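机器人的手和它认识的小方块

小朋友们好。你有没有想过，机器人怎么知道东西在哪里？我们人拿杯子，看一眼，手就过去了。机器人不一样，它需要学很多步骤。今天我给你们介绍一套给学校和图书馆用的学习套装，名字叫 Nindent。它是 Golluleck 公司做的。我用了它几个星期，下面写的是我看到的和我的想法，有好的地方，也有不太好的地方。

先说盒子里有什么

打开盒子，最上面是一本说明书，很厚。说明书下面是一只机械手臂，它比大人的手臂短一点。手臂的前面有一个夹爪，夹爪有两根“手指”。它没有五根手指，也没有大拇指，两根手指只会做两件事情：打开，合上。

在夹爪旁边，手腕的位置，有一个小摄像头。这是机器人的眼睛。你可能觉得奇怪，眼睛为什么长在手腕上？请你试一试：闭上一只眼睛，把一支笔拿到离脸很远的地方，再去套笔帽。是不是有点难？如果眼睛就在手旁边，手到哪里，眼睛也到哪里，东西就会看得比较清楚。

盒子里还有七个练习块、一块垫子、一根电源线和一包贴纸。贴纸很重要，我在后面会专门讲。

什么叫标记

你一定见过大人用手机扫码付钱。那种码是黑色和白色的小格子组成的。机器人用的标记和它有点像，可是更简单。外面是一圈粗粗的黑边，里面有一些白色的小格子，有的连在一起，有的自己待在一个地方。

每个标记的图案都不同，所以每个标记代表一个号码。机器人看见图案，就知道：“哦，这是三号。”套装里的贴纸一共有二十张，就是二十个号码。

标记还有第二个用处，我觉得这个更有意思。标记本来是正方形。如果你正对着它看，四条边一样长。如果你从旁边看，它就变歪了，一边长，一边短。如果你走远了，它就变小。机器人会计算这些变化，然后知道东西在左边还是右边，离得近还是远，有没有倾斜。

你可以在家里做一个小实验。在纸上画一个正方形，涂上黑色，剪下来，放在桌子上。先从上面看，再蹲下来从侧面看。把两次看到的形状画在本子上，比较一下，就明白机器人的方法了。

机器人怎么拿东西

拿一个东西，对机器人来说是一件分成好几步的工作。

第一步是找。手臂慢慢移动，摄像头一直在看，直到看见标记。

第二步是算。机器人算出标记在哪里，然后决定手要往哪个方向走，走多远。

第三步是靠近。这一步要慢。两根手指要打开，一根在东西的左边，一根在东西的右边。如果手偏了一点，手指就会碰到东西，把它推倒。
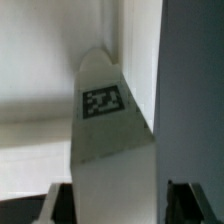
第四步是夹住。手指合上的时候，力气要合适。力气太小，东西会掉下去；力气太大，软的东西会变形。Nindent 的夹爪有三档力气，默认是中间那一档。我建议刚开始不要改它。

第五步是抬起来，送到别的地方，再放下。放下的时候也要慢，先让东西碰到桌面，再打开手指。很多小朋友着急，手指打开得太早，东西就“啪”地掉下来了。

给机器人写任务

套装自带一个软件，叫 Moffat。它可以装在平板电脑上，也可以装在普通电脑上。写任务的时候不用打字，只要把彩色的积木一块一块接起来。比如你可以接成这样：

找到三号
靠近
夹住
抬高
放到垫子的蓝色圆圈里
打开手指

接好以后，按绿色的按钮，机器人就开始做。软件里可以保存三百个任务，一个班的同学一起用也够了。

我最喜欢的是“慢慢做”按钮。按了它以后，机器人每做完一步就停下来，等你说“继续”。这样你能看清楚每一步，也能找到哪一步写错了。有一次我忘了写“夹住”，机器人很认真地靠近了练习块，然后空着手抬了起来。它没有做错，它只是做了我写的事情。

为什么有时候它会找不到

摄像头不是每次都能看清楚。我遇到过下面几种情况。

房间太暗。傍晚的时候，我没有开灯，机器人找了很久也没有找到标记。开灯以后就好了。

标记弄脏了，或者角翘起来了。黑边如果被盖住一块，机器人就认不出来。手上有油的时候请不要摸贴纸。

手臂动得太快。你坐在车上看窗外很近的树，会觉得树是模糊的。摄像头也一样，动得快，图像就模糊。所以把速度调低，常常就能解决问题。

标记离得太近。手已经到了东西前面，标记有时候会跑到看不见的地方。这个时候机器人会记住刚才的位置，用记住的位置继续做。

我觉得好的地方和不好的地方

好的地方是，它很安全。手臂碰到硬的东西会自己停。夹爪的手指看起来有棱有角，不过我用手试过，不疼。可是还是要请大人在旁边，头发长的同学要把头发扎起来。

练习块也很结实。我从桌子上掉下去好几次，都没有坏。

不好的地方，第一是声音。手臂转动的时候有“嗡嗡”的声音，在图书馆里用，旁边看书的人会不高兴。第二是说明书。里面的字很小，有些句子我读了两遍才懂，小学低年级的同学自己看会很困难。第三是贴纸不够牢，用了一段时间，有两张的角已经翘了。可以再买，但是要等一个星期左右才能送到。

价格是七百九十六元，包括手臂、练习块和软件。对一个家庭来说，这不是小数目。如果你只是想试一试，Golluleck 公司还有一个借用的服务，叫 Vuvham。学校可以借一个月，到期以后寄回去，寄的时候记得把贴纸也放回盒子里。我们学校旁边的图书馆就是用这个办法，每个星期二下午可以去玩，要先报名。

几个词的意思

夹爪：机器人前面用来夹东西的部分。

标记：贴在东西上的黑白图案，告诉机器人“我是谁，我在哪里”。

默认：你没有改的时候，机器自己选好的设置。

任务：你让机器人从头到尾做的一件事情。

想一想，做一做

请你和一个朋友一起玩。你的朋友当机器人，用围巾把眼睛蒙上，只能听你的话。你要让他拿起桌上的一块橡皮，但是只能说“向前”“向后”“向左”“向右”“向上”“向下”“打开”“合上”。看看你们要说多少句话才能拿到。玩完以后交换，再来一次。桌子上请先收拾好，不要放热水和剪刀。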